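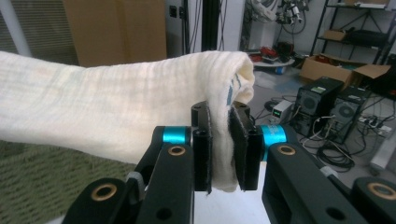

**Towels, sheets and the Goltness laundry: what changes in the new year**

The linen service at Goltness moves to a new schedule in the first full week of January. Most guests will not notice. Owners and anyone who cleans between stays will, so please read this through before your next changeover. It replaces the note that went out in November, which had the wrong collection day for the Rennie side.

**Collection and delivery**

Dirty linen from the cottages on the Rennie side will be picked up on Monday and Friday mornings. The lakeside cottages stay as they were. Bags should be outside the door by nine. If the bag is not out, the driver will not knock, and it will wait until the next round.

Clean linen comes back on the following round, in the gray crates. Leave the empty crates where you found them. We lost a good number last summer to firewood, fishing gear and one chicken coop, and replacing them came out of the linen budget.

If you have a same-day changeover, tell the office the day before and we will hold a set for you at the laundry. You can pick it up any time after noon. İlker Polat runs the counter and has the key to the side room when the front is locked.

**Why we stopped using softener**

Several owners asked about this. We ran the towels without fabric softener from the spring on, after guests at two cottages said the towels pushed water around instead of soaking it up. Softener leaves a coating on cotton. It feels nice in the hand, and after enough washes the loops stop taking in water. It builds up faster on thick towels than on thin ones.

Getting it out took longer than we expected. Wagner Honorato washed the whole stock hot with half the normal detergent and a cup of white vinegar in the rinse, then again the next week with nothing added at all. After the second round the complaints stopped. The towels are a little stiffer when they come off the line. A good shake before folding takes care of most of that, and ten minutes in the dryer does the rest.

Please do not add softener or dryer sheets if you wash a load yourself. Vinegar is fine, but never in the same wash as bleach. The two together give off a gas you do not want to breathe.

**Folding**

We now fold bath towels in thirds the long way and then in half twice. The old fold was in half, half and half again, and the stacks leaned. With thirds, the raw edges end up inside and the stack sits flat on the narrow shelves in the older cottages.

Lift the towel by one end and let it hang before you start. If it twists, the side hems have shrunk more than the middle, and no amount of smoothing on the table will square it up. Fold it as well as you can and put it at the bottom of the pile. When it gets bad enough that the corners miss each other by a hand's width, send it back in the rag bag.
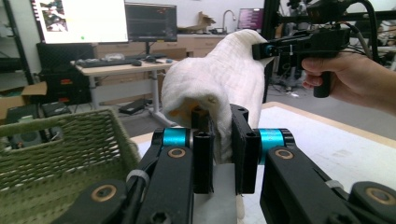 *White toweling, lifted into a fold.*

Hand towels are folded in thirds and then in half once. Washcloths are folded in half and in half again. Bath mats are rolled, because the folded ones kept a crease down the middle that people tripped on.

Tarcísio Rangel taped a drawing of all four to the inside of the linen cupboard door in each cottage. If yours has fallen down, there are spares at the counter.

**Stains**

The rag bag filled up too quickly this year, and much of what was in it could have been saved. Here is what works with our water, which is hard:

- **Makeup and mascara.** Dish soap, worked in with your fingers while the towel is dry. Leave it for a quarter of an hour, then wash warm.
- **Blood.** Cold water only, as soon as you find it. Hot water sets it.
- **Sunscreen.** This is the worst one. The orange marks are a reaction between the lotion and iron in the water, and bleach makes them darker. Use the rust remover from the laundry and follow the label.
- **Coffee and tea.** Usually gone after a normal wash. If not, soak overnight in oxygen bleach.
- **Self-tanner.** Bag it separately and put a note on it. We will try.

Check the towel before it goes in the dryer. A mark that has been through the dryer is much harder to shift.

We have also put a dark washcloth in each bathroom, on top of the white ones. These are for makeup. Guests do use them when they are easy to see, and Jolien Jacobs reports that her two cottages sent back hardly any stained white ones after she put them out in a small dish by the sink. She has offered the rest of her dishes to anyone who wants them.

**Buying new stock**

We looked at replacing the bath towels in one go and decided against it. The quote from Tratia was for a minimum order of 500, and we do not have the shelf space to keep that many dry over the winter. Iketti will sell smaller lots at a slightly higher price, and their sample held up well. We washed it 23 times alongside our own and it lost very little of its thickness.

The weight we settled on is 500 grams per square meter. The 700 gram towel was lovely, and three people at the table wanted it, but it was still damp in the middle after a full dryer cycle. On a busy Saturday that would put us an hour behind by lunch. It also takes up more room in the bag, and the bags are heavy enough already.

New towels will go first to the cottages with the oldest stock. You will get them already washed. Please do not mix them with the old ones on the same shelf — the color is slightly different, and guests see it right away when two hang side by side.

Old towels that are clean but worn go to the animal shelter, which takes them all year. Ismael Cordeiro drives a load over when the bin is full. If you have towels of your own to add, put them in the bin by the back door of the laundry. No pillows, please. The shelter cannot use them, and he had to bring four home last time.

**Mildew in closed cottages**

If your cottage is shut until spring, take the linen out now. A towel that goes into a cupboard even slightly damp will smell by February, and the smell gets into the wood. We will store bagged linen for any owner at no charge through the end of March. Write the cottage name on the bag and on a slip inside it. Last winter the tape peeled off several bags in the cold and we spent a morning guessing.

For linen that already smells, wash it hot with a cup of washing soda, dry it all the way, and smell it again when it has cooled. A warm towel can fool you. If it still smells, do it once more before giving up.

Leave cupboard doors open a hand's width while the heat is off. The small tubs of moisture absorber are fine for a closed room, but they need to be emptied, and a full one that tips over will ruin a shelf of sheets.

**Sheets**

There are no changes to sheets, except that fitted sheets now have a colored thread in one corner to show the size. Green is twin, red is queen. The thread goes at the foot of the bed on the left side. Older sheets without a thread are all queens, and we will mark them as they come through.

Please stop tying the sheets together into bundles. The knots pull tight in the washer and the middle comes out dry. Put them loose in the bag, with pillowcases turned right side out if you have the time.

**Lost and found**

Still at the counter from the fall: one child's striped swimsuit, a pair of reading glasses in a brown case, two phone chargers and a single wool sock. All of it was found in laundry bags. Anything not claimed by the end of January goes to the thrift store. Check inside the duvet covers before you bag them, as most of what we find is in there.

The counter is closed on New Year's Day and open as usual the day after. Questions about your own delivery days should go to the office, and damage or shortages to İlker at the counter.

*Posted 2022-12-29*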